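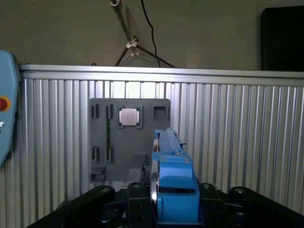
Surely a river treaty is only as good as the next dry summer, one reader wrote to me after the last edition of this book, so why give it a whole chapter? I kept that message. I've used it to start class discussions ever since, and I'm going to use it again now, since I think it's half right and the half that's right is the interesting one.

Chapter 7
Sharing a River: Treaties Between Upstream and Downstream Neighbors

7.1 Where we are

In the last chapter we drew lines. We looked at how two governments agree on where one country stops and the other starts, and we spent a good while (too long, my students tell me) on maps, survey markers and the meaning of the phrase "the middle of the main channel." By the end of it you had a border you could put your finger on.

A river spoils that. Water runs over the line without asking, and whatever one country does to it shows up in the other country a few hours or a few months later. You can settle the border down to the last fence post and still have a terrible fight about the water crossing it. Plenty of neighbors have done exactly this.

So this chapter is about use. Who can take water out, how much, when, and what they have to tell the people downstream before they do it. I find this stuff much more fun than borders, and I'll try to show you why.

7.2 The Medve

I'm going to lean on one river for most of the chapter, the Medve. It rises in the hills of Prelalari, wanders down through farm country, passes the town of Idville right on the border, and then crosses into Ginau, where it spreads out and goes slow and brown for the rest of its trip to the sea. The whole basin covers 3,730 square kilometers. That's small! You can drive the length of it in an afternoon, with a stop for lunch. I like it as a teaching river for that very reason: you can hold all of it in your head at once.

Prelalari is upstream. It has the rain, the steep valleys and the good spots for dams. Ginau is downstream. It has the flat land, most of the people and nearly all of the irrigated fields. If you've read anything about shared rivers before, you already know this arrangement, as it turns up all over the world. The country with the people and the crops is the one that has to wait for its water.

Idville gets to be a headache for both of them. The town takes its drinking water from a point just above the border and sends its treated waste water back in just below it. On paper that makes Idville an upstream taker and a downstream polluter, all within the distance of a decent walk. Every draft of the Medve agreement had an Idville paragraph in it, and every draft had a different one.

7.3 Two old arguments

When upstream and downstream governments first sit down together, they usually arrive with speeches already written. You'll hear the same two again and again, so let's get to know them.

The upstream speech goes: this water falls on our land, it runs through our valleys, and what we do with it is our business. Lawyers call this absolute territorial sovereignty. You will almost never see a government stick to it for long, partly since most upstream countries are also downstream of somebody else on some other river, and they'd hate to have the speech read back to them.

The downstream speech goes: we have always had this water, our farms were built on it, and you may not change one drop of it. The lawyers' name for that is absolute territorial integrity. It has the same trouble in reverse. If you took it at its word, the upstream country could never build a thing.

I ask my classes to argue both, and then to swap. The swap is where they learn something. I've watched a student give a really fiery downstream speech on a Friday morning, change seats, and ten minutes later find that the upstream speech came just as easily.

Most modern practice sits in the space between. Two ideas do the heavy work there, and you should have them firmly in mind before you go on:

Equitable and reasonable use. Each country gets a fair share. Fair doesn't have to mean equal, and working out what it does mean takes up the bulk of any negotiation. Population counts, and so do existing uses, climate, and whether a country has any other water to turn to.

No significant harm. A country using its share has to take proper steps to avoid doing serious damage to its neighbors. Notice the word "significant." Somebody fought hard for that word, and somebody else fought hard to keep it out.

You'll see right away that these can pull against each other. Suppose Prelalari's fair share is larger than what it uses today. Taking the rest of it will hurt farmers in Ginau who've been living off the surplus. Which idea wins? Hold on to that question. We come back to it in 7.9, and I'm warning you now that the answer is a bit of a letdown.

7.4 What the Medve agreement says (short version)

The full text is long and dull — most good agreements are — so I'm only going to pull out the parts we need.

It divides the flow by season. During the wet months there's plenty, and neither side bothers much about it. In the dry months Prelalari promises that a minimum amount will pass the gauging station above Idville, measured as an average over each week. Ginau had asked for a daily figure. Prelalari wanted a monthly one. Weekly was where they met, and if you've ever haggled over anything you won't be surprised.

It requires notice. Before starting any new dam, canal or large pumping works, a country has to send the plans to the other one and then wait 90 days for a reply. The other side can't veto the project. It can object, ask for studies, and call a meeting, and the builder has to take part in good faith. Students often think this sounds weak. I used to think so too. I've changed my mind over the years, and section 7.6 explains how.

It shares data. Both countries publish their river readings to each other in the same format. I know how boring that sounds! But before the agreement the two water offices used different methods to measure flow, and they got different answers for the same river on the same day, so that every meeting began with an argument over whose number was real. A lot of distrust between neighbors turns out to be bad bookkeeping.

And it has a dry year clause, which brings me back to my reader.

7.5 The dry summer problem

Here's what is right in that message. A fixed promise of water is easy to keep in a wet year and painful to keep in a dry one. If the agreement says "this much, every week, no matter what," then in a bad drought the upstream country has to choose between breaking its word and letting its own fields die. Governments facing that choice tend to break their word, and everyone knows it when they sign.

Older treaties often ignored this. They took a handful of good years, worked out an average, and divided it up as though the river would go on behaving. Then it didn't.

The Medve drafters tried something else. When the flow in the upper valleys falls below a set level, the fixed minimum switches off and a percentage takes its place, so both sides share the shortage. Neither of them enjoys it. Farmers in Ginau will tell you it's a cheat, and farmers in Prelalari will tell you the same thing with different hand gestures. But the clause has been used, and the agreement was still standing when the rain came back, and it has now lasted more than 30 years. My reader was right that drought is the test. I'd only add that you can write the test into the treaty before it arrives.

There's a cost, of course. A percentage is harder to check than a plain number, and it gives the upstream side a reason to read its own gauges a little on the low side. You can see why the data rules in 7.4 had to come along with it. Pull one of these clauses out and another one falls over.

7.6 What to look for as you read

The rest of the chapter takes the pieces one at a time. We start with notice and consultation, then water quality (poor Idville), then dams, then what happens when talking fails. As you go, keep a page of notes with a line down the middle, Prelalari on one side and Ginau on the other, and jot down what each one gives up in every section. I still do this myself with any new agreement I read. If one column stays empty, go back, as you've probably missed something.

Key terms for this chapter: basin, gauging station, equitable and reasonable use, significant harm, prior notice, dry year clause, joint body.

Before you move on, take a few minutes with this one. Write down the strongest case you can for a daily minimum flow, and then the strongest case for a monthly one. Don't look up what anybody else has said. Your own farm-country common sense will get you most of the way.

Reader comments

Guest: Used this with my evening group and the seat swap worked great. They were louder than I expected. Is there a version of the Idville map that prints in black and white?

Downstream reader: I think you go easy on the 90 days. That's no time at all if the plans come in the middle of harvest and the water office is half empty.

Guest: Does 7.9 cover groundwater? Our instructor says it's in the next chapter but the contents page has it in this one.

Anonymous: The two speeches in 7.3 finally made the sovereignty reading make sense to me. Thanks!

Contact the author | Copyright, all rights reserved | Back to top

Last updated: November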